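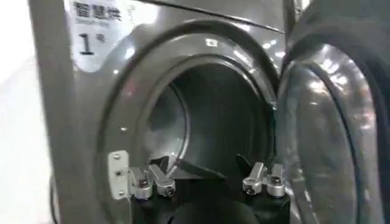

Dirk Görtz

Ticket: Dryer 1, load still damp at end of cycle
Site: Vilarlow, self-service laundry
Opened: December 1, 2024
Priority: normal

Reported problem
Customer ran a mixed load of towels and cotton shirts on the 40 minute program. Machine counted down and stopped normally. Towels damp in the middle, shirts dry. Second customer reported the same with bedding. No error code noted by either.

Checks, dryer side
Door latch closes with a firm click, no play in the hinge. Door seal wiped down, no tears found. Drum turns freely by hand. Pulled the lint filter and found the mesh matted on the inner face, under the loose layer people peel off. Fabric softener film, most likely. Washed it in warm water with a nylon brush, dried it, refitted it. 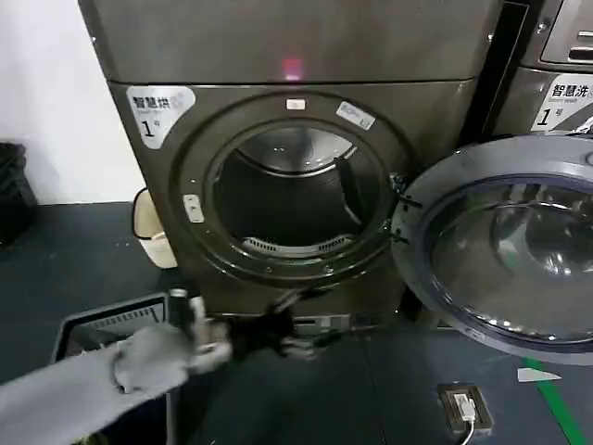
Dryer 1, door open, filter grille at lower lip.

Ran the 40 minute program empty. Exhaust reached 54 °C after 6 minutes and held. Heater and thermostat are therefore not suspected. Exhaust duct was last cleared in May, airflow at the outlet felt normal by hand.

Checks, washer side
Wanted to rule out wet loads coming over from washer 1. Ran a test load of towels with the standard spin.
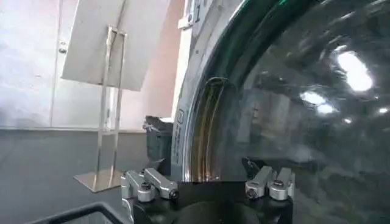 Drain filter had a sock and some grit in it, removed. Repeated the spin and the towels came out noticeably lighter. Did not have a scale on site. Moved the same load to dryer 1, one program, dry through to the seams.

Cause
Two faults adding up: restricted lint filter on the dryer, partly blocked drain on the washer. No parts used.

Other items raised at site
Staff asked whether heat from the dryers could be affecting the bottled drinks.
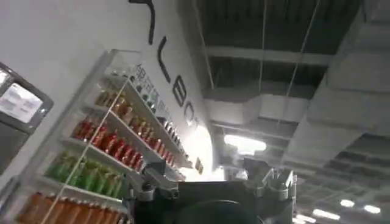
Wall temperature not measured, out of scope for this ticket. Passed to Rana as a separate request.

Follow-up
Wet-wash the lint filter every 3 weeks, in addition to the daily peel. Add washer drain filter to the same sheet. Reopen if damp loads are reported again.

Status: resolved, monitoring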